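Ticket 2220: Clunis replays a stale cup pose after wrist camera drops out
Project: Cantero tabletop
Component: perception / pose cache
Opened by: Olga Urquijo
Assigned to: Zdenka Bošković
Status: open, workaround in place

Olga, 5 Apr 2025
Hi Zdenka! Sorry to drop this on you on a weekend, no need to look before Monday. I'm running the coffee table task on the new Clunis build and the planner keeps going for a cup pose that doesn't exist anymore. I slide the cup over, press start, and the arm heads confidently for the old spot. The overlay in the viewer shows the cup outline hanging in the air next to the real thing (kind of pretty, not very useful).

It doesn't happen every time. Out of 53 runs I got it on nearly 42 before I stopped tallying properly, so please treat that as "a lot". Restarting the perception node clears it. Restarting the planner alone does nothing.

What I've tried so far:
Rebuilt the workspace from scratch. Same.
Rolled the Zondow driver back to the February version. Same.
Turned off the fixed camera and ran on the wrist camera only. Worse, it wouldn't plan at all.
Turned off the wrist camera and ran on the fixed one only. Fine!

So I'm pointing at the merge step, but you know that code and I don't.

Zdenka
Thanks, good writeup. Can you send the log from a bad run with the merge node on debug? Also, what's your max_pose_age set to? The default is in milliseconds and I have a bad feeling about it.

Olga
Log is attached. The part that looks odd to me:

[merge] wrist: 0 detections, keeping cached pose
[merge] fixed: cup detected, confidence below wrist cache, ignored
[planner] target accepted

And max_pose_age is 2000. I copied that from the old Trultaria config and didn't think twice.

Zdenka
Okay, two things going on then. The old config counted that field in milliseconds, but the new loader reads it as seconds. Your cache is good for more than half an hour. My fault, I changed the unit and only wrote it in the commit message.

The second one is a real bug. When the wrist view has no objects in it, the merge node should treat that as "no opinion" and let the fixed camera win. What it does now is keep the last wrist detection at full confidence, and the fixed camera can never beat it. So a wrist camera looking at blank background is outvoting a camera that has both cups in plain view. Not great.

For now, set max_pose_age to 2 and add drop_empty_view: true under the wrist source. I'll fix the confidence decay in a branch.

Olga
Did both, and the overlay follows the cup when I move it now – lovely! One leftover: the outline still jumps sideways a little when the cable loop hangs across the cup in the fixed view. Could we mask the cable out? I have the arm's joint states, but the cable goes wherever it likes, so I don't see how the self-filter would know about it.

Zdenka
The self-filter only knows the links, you're right. Let's leave the cable for its own ticket and I'll link it to this one. Could you put some images in here from the wrist and fixed cameras? I want them as test inputs for the merge node: one with nothing to detect and a couple with the cups.

Olga
Sure, wrist first and then the fixed view: 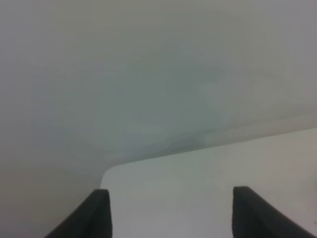
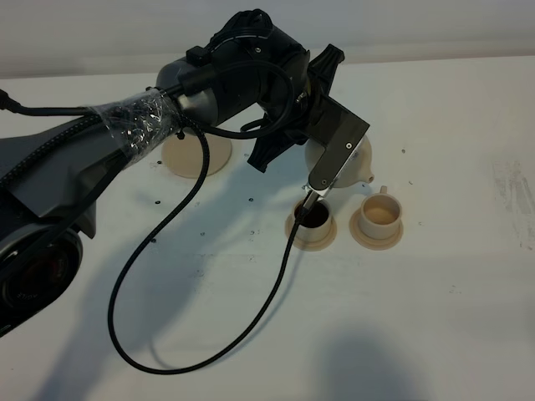
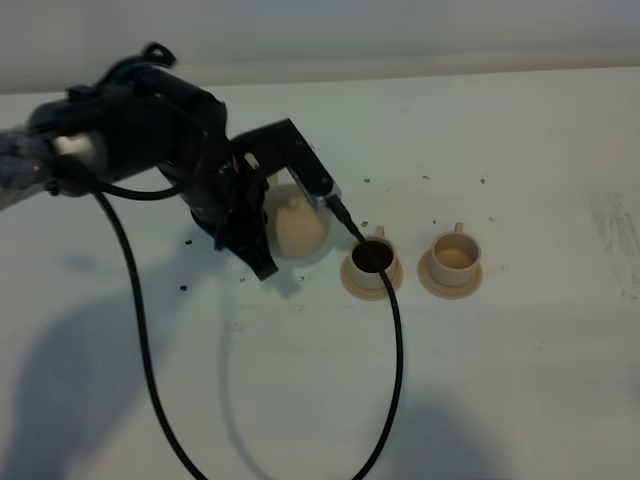
Last one: fixed view, cable crossing the left cup.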